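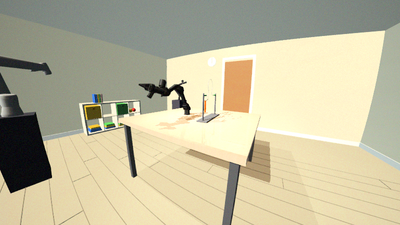
Kofler bench model in Grendel, with the retort stand next to the arm.

Second stop at the Cleteck open day on Aug 8, 2025 was the planning group, led by Flurina Camenzind. The talk covered Grendel, the in-house simulator, and the Ostov planner that runs on top of it. Ostov plans at 20 Hz and samples 280 candidate paths per cycle. Thin geometry is the hard part – a wire or a ring drops out of a coarse collision mesh, so Grendel keeps a separate capsule model for anything under 7 mm.

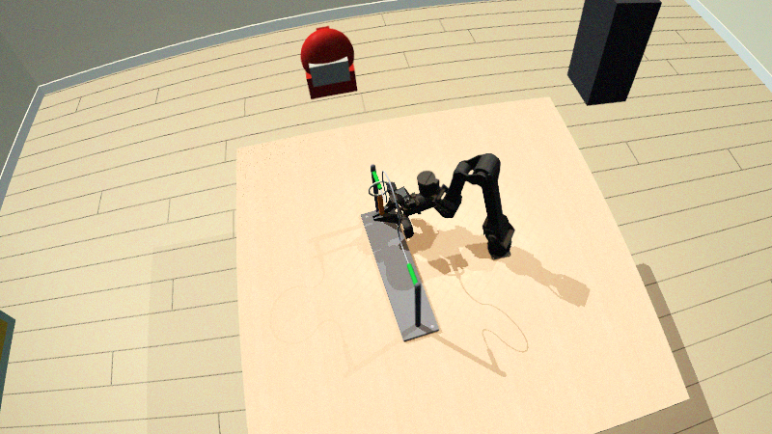 Gripper at the far end of the plate, wire and ring close by.

Camenzind puts a regression run at around 2,000 episodes, with room layout fixed and start pose varied. Contact logs are stored per link. I asked about cable slack and got a short answer: not modeled yet, planned for October.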